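Thursday, May 31, 2018

All day I steered the arm in the simulated kitchen. The target for the week is 95 good examples of the bowl task, and this morning we had only 17 - Hauwa wrote the number on the board in red.
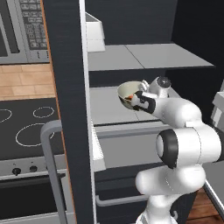 My hand is the slow part, I think, and the software is quick enough. When I bring the gripper into the cabinet I must watch the bowl all the time. With the fingers pressed on its side it tilts to the left, with the food still in it, and then I do not know if I should keep the example or throw it away. Kayode says keep, the learner should see such things also. Suleiman says throw away. I kept two and marked them with a note.

After lunch I tried to go slower near the shelf.

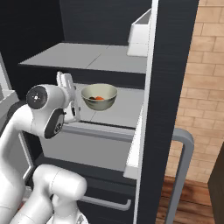
It helped my nerves more than my numbers. Titilayo came to look and asked how many we need in the end. I said 2,000, and she laughed and brought me tea.

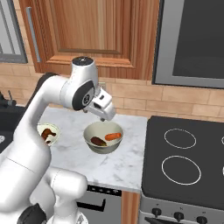

Tomorrow Olumide takes the first hours, and I will check the labels from January, which are still in a bad state. My wrist hurts a little. I must ask for the other controller.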